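Print this page | E-mail this page

Search the help pages Enter a word or phrase Go

Choosing hands for the Halum: your questions answered

We get a lot of letters and messages from people who are thinking of trying the Halum two-armed robot, and most of them want to talk about hands before they talk about anything else. Quite right too! The arms are much the same on every Halum we run, but what you put on the ends of them changes nearly everything about your day. These answers come from our own trials at Betstead, where we have been comparing the Widden hand (the one with proper jointed fingers) with the Lungu two-jaw gripper on ordinary office jobs, chiefly fetching things out of cupboards and putting them back again.

Which hand should I try first?

If your things are flat, wide and a bit slippery, start with the Widden. We say this having begun the other way round ourselves, with the Lungu, which is a lovely simple thing and very quick to set up, but which wants something narrow to close on. A big flat packet in a plastic wrapper gives it only an edge, and the wrapper slides. With a pair of Widdens you can take a side each, thumbs across the front and fingers round the edge, and the packet is held over a much larger area.
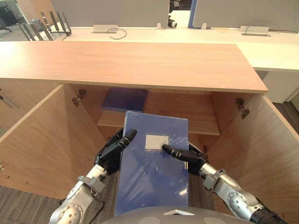

Halum Trials Desk

Do both hands have to match?

They needn't, and we did run a mixed pair for a good part of December, with a Widden on the left and a Lungu on the right. It works, but you will spend a good deal of time on the controller, as the two close at different speeds and the slower one always seems to be arriving after the party has started. For two-handed lifting we would keep them the same.

How hard should I let it squeeze?

Softer than you think. The force setting on the Widden runs from 0 to 3000 and most newcomers put it somewhere in the middle, which is plenty to crease a soft packet. We start at 600 for anything wrapped and go up in small steps. If the packet slips, look at where the thumbs are sitting before you touch the number, because a thumb too near a corner will let go at almost any setting.

Does shiny wrapping upset the cameras?

It can do. Clear plastic throws back the ceiling lights, and a bright patch may land just where the software is hoping to find an edge. The head camera copes better if you tilt it down a touch, so the reflections move about as the robot leans in. We also like to have a plain label on the packet, as it gives the software something steady to look at. Wrist cameras are a help with the last little bit of the reach, but with the Widden a thumb tends to be in the way, so do have a good look at the view before you pay for a pair.

Can the robot open the cupboard doors itself?

With a bar handle, yes, with either hand, though the Lungu is the tidier of the two at this (it was more or less born for handles). Keys are another matter altogether. We have never had a turn of a small key that we would be happy to call reliable, and when it is only grasping we want to compare, we have the doors open before the run begins. Do allow for the swing of the doors when you mark out where the robot stands. An open door takes up more floor than you would expect, and an elbow will find it.
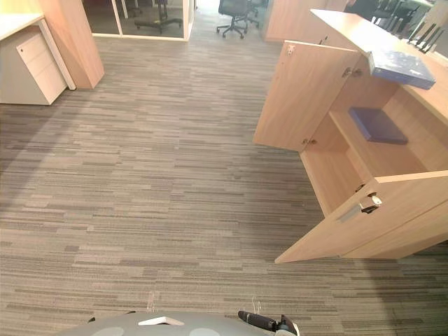
Betstead trial area, seen from the head camera: open doors, shelf and counter top.

How many runs make a fair comparison?

We do 33 with each hand, on the same shelf, with the same starting position. That came from what we can fit into a morning, I'm afraid, and has no grander reason behind it, but it has been enough to show up the real differences. Change one thing at a time, and write down the near misses as well as the drops, as they are often the more useful of the two when you come to sort out the settings.

What about thin things lying flat on a shelf?

These are the hardest, and neither hand is wonderful. A book or a folder lying flat leaves very little for a finger to get under. What we do is let it overhang the front of the shelf by a little, and then the Lungu takes it very nicely. With the Widden we slide it forward with the fingertips first, which is slower and now and then sends it off sideways.

How long does it take to swap hands?

Over 3 minutes for the Lungu, once you have done it a few times, and a good bit longer for the Widden, mostly on account of the cable. Leave a generous loop at the wrist, turn the joint slowly through its whole range by hand, and only then switch the arm back on.

Page last checked 2024-05-03

Print this page | E-mail this page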